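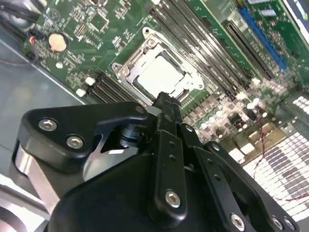

Blog > Work > Cornley

23/09/2019

I've been on the server refurb bench at Cornley since March of last year. Until this winter it was all done by hand: lid off, processor out, memory out, board checked, everything back in or into the scrap bin. We did 2000 units in a good quarter.

Now there are 3 arms, bought through Zerkton, and last quarter's total was 2862. The arms work at the socket and the memory slots. We do cables, labels and anything bent. 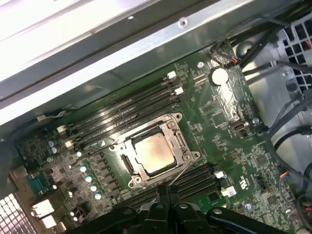 Processor in its socket, with the gripper just below it.

My wrists are better. I used to go home with sore thumbs from the memory latches and I don't miss that. The job is quieter too, and I'm on my feet more, walking between cells with a tablet.

Neusa Rezende moved over to programming and got a pay rise for it. Wagner Magalhães asked to go back to receiving. Two casuals weren't renewed, and management says the timing was a coincidence. I don't know.

There's a meeting next week about rosters. I've asked for the early shift to stay as it is, as I do the school pickup.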